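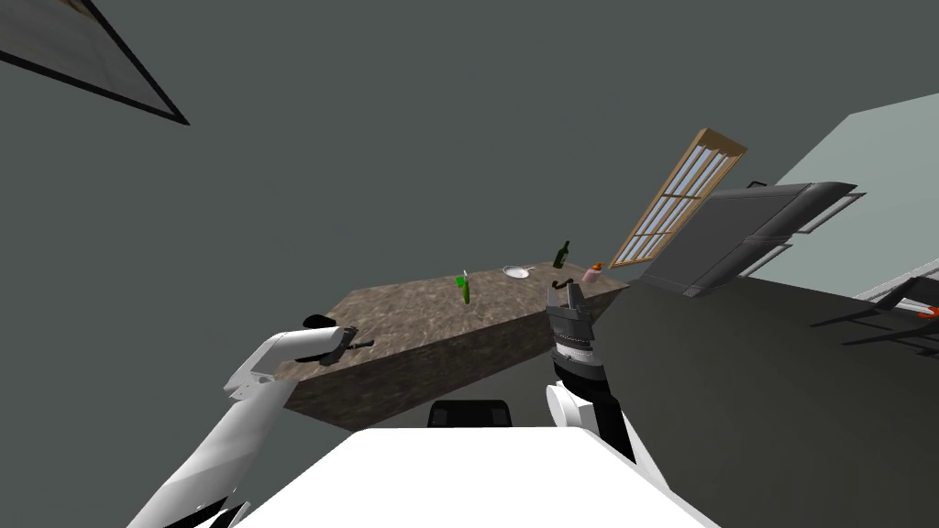 A cozinha simulada do Curum, vista do robô, com os dois braços junto à ilha. Imagem: Pliltano

Pliltano abre as portas e põe um robô na cozinha (a loiça fica para outra ocasião)

22 de abril de 2021 – A Pliltano realizou esta semana o seu primeiro dia aberto dedicado ao Curum, o ambiente de simulação em que a empresa ensaia tarefas domésticas com robôs de dois braços. O público assistiu a 45 minutos de demonstração, fez perguntas durante bastante mais tempo do que isso e acabou com o café antes do intervalo.

O Curum é uma cozinha que não existe em lado nenhum, o que traz vantagens evidentes em matéria de limpeza. Tem uma ilha com aspeto de granito, uma janela de caixilho em madeira clara e, sobre a bancada, garrafas de tamanhos e cores diferentes. O robô trabalha com duas garras, uma em cada braço, e a tarefa escolhida para a sessão foi modesta: aproximar-se de um objeto, pegar nele e voltar a pousá-lo na bancada, de preferência na vertical.

A equipa preparou o programa ao longo de 6 semanas e correu 1.362 ensaios antes de convidar alguém. Os registos desses ensaios foram projetados na sala, incluindo os que a empresa teria todo o gosto em esquecer. Numa das sequências mais aplaudidas, o braço direito hesita diante de uma garrafa com a gravidade de quem escolhe vinho para os sogros e depois agarra o ar, a um palmo de distância.

«Mostrar só o que corre bem dava um vídeo muito curto», admite a direção da Pliltano. «Preferimos que as pessoas vissem como se trabalha num dia normal, e um dia normal tem garrafas no chão. No simulador, pelo menos, levantam-se com uma tecla.»

A demonstração dividiu-se em 2 partes. Na primeira, um operador conduziu os braços à distância, com comandos manuais, enquanto o público acompanhava no ecrã o ponto de vista do próprio robô. Na segunda, o controlador Liletti assumiu o trabalho sozinho e com uma calma que alguns visitantes classificaram de exasperante. A lentidão é propositada nesta fase: a velocidade dos movimentos está limitada por configuração e só será aumentada quando as pegas forem consistentes com recipientes de gargalo estreito.

Os visitantes puderam depois experimentar os comandos. A organização regista que os mais novos precisaram de poucos minutos para se entenderem com as garras e que os engenheiros convidados pediram o manual.

O dia aberto decorreu nas instalações da empresa, com o apoio da Ferraro, parceira na área dos equipamentos de cozinha profissional. A Ferraro acompanha o projeto com interesse e pediu que ficasse escrito que ainda não encomendou nenhum robô.

Está prevista nova sessão para junho, com inscrição prévia e mais café. O programa incluirá tarefas com os dois braços em simultâneo, entre elas segurar um recipiente com uma garra e desenroscar a tampa com a outra, exercício que a equipa descreve como «promissor», palavra a que recorre com frequência.

Comentários

mjoao_t
Estive lá e gostei muito. O meu filho não queria largar os comandos. Em junho há limite de idade?

forno_e_fogao
Mil e tal ensaios para pegar numa garrafa. Lá em casa também há quem precise disso tudo para a pôr no vidrão.

Rui76
Faltou explicar melhor como se passa do simulador para um robô a sério. Perguntei e disseram que ficava para a próxima.

Notícias relacionadas
Liletti: notas sobre a nova versão do controlador
Pliltano e Ferraro assinam acordo de colaboração
Curum: perguntas frequentes

Contacto para a imprensa: gabinete de comunicação da Pliltano | © 2021 Pliltano. Todos os direitos reservados. | Voltar ao topo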